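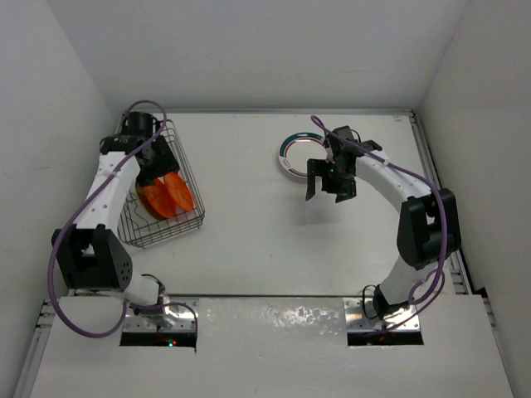
Plates and Racks: Berkport Kitchen Gallery

Text and photos by Berenice Villalobos. Last updated September 26, 2010.

This gallery covers everyday plates and the racks they dry in. Most of the pieces came from kitchens on Figueroa or from the Zarngate thrift store, and the notes were written with help from Kasun Mridha. New pages go up when there is enough material for one.

1. Orange plates, wire rack
Two bright orange plates and a brownish one with a tan edge, standing close together in a dark grey wire rack. The round white plate lies flat on the tabletop.

Notes on racks
An open wire rack is easy to rinse and easy to store. Check the bent dividers before buying a used one. If they lean, the plates lean too. Kasun paid $4 for his at Zarngate and straightened two of the wires with pliers.

Notes on plates
Bright glazes show knife marks less than white does. Odd plates are often sold singly in the bin by the door, and a set of 18 turned up there in February.

Coming next: soup bowls, then the Ziltov serving dishes, about 30 pieces in all.

Back to Kitchen index
Contact Berenice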